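July, bench notes, starch paste batch 8

Third attempt at a paste for the map linings. Batch 6 grew something gray in the jar. Batch 7 held for two nights and then let go of the whole left margin of the Zosonis harbor sheet, which slid down the board like a tired curtain. I have stopped telling people that paste is simple.

Changed this time: rice in place of wheat, short grain, soaked overnight. Cooked it soft, pushed it through the fine sieve, then through the finer sieve, then through the one that makes my wrist click. Let down with 140 ml of filtered water. The recipe card from Hyun says "until it looks right." Thank you, Hyun.

First brush-out on scrap kozo at 2 in the afternoon. Spread well, no drag. One lump, which I found with my thumb after the sheet was down. Re-sieved the rest.
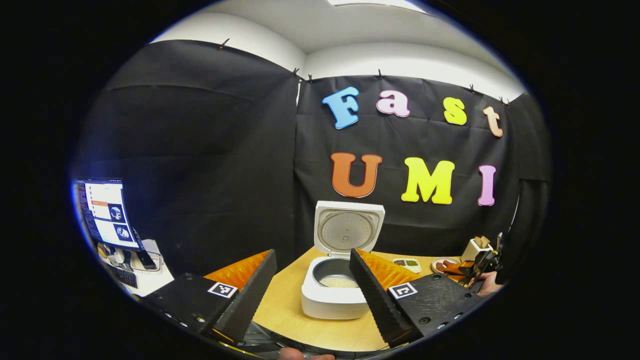
Adi came by and asked why I don't buy the powdered starch from Stendby like everyone else, and pointed out that a tub of it would outlast both of us. Adi also thinks I'm making the paste too thick for a lining and that the Zosonis sheet failed because I dried it under tension too soon, so the wheat was innocent. Possibly. I wrote it down here so it can be ignored properly.

Adi Majimbun's other suggestion, same visit: test peel strips before touching another real map. Fine. Cut eight strips, four thick paste, four let down by half again. Labeled in pencil on the back, except strip 5, which is labeled on the front and will look foolish.

Strips are under felt and the Udeck weights. The big weight still rocks on its bad corner, so there's a folded card under it. Do not remove the card.

To do: order more blotter, wash the horsehair sieve tonight (NOT tomorrow, see batch 6), find out who has the wide brush. Peel test after lunch tomorrow. Harbor sheet stays in the drawer until then.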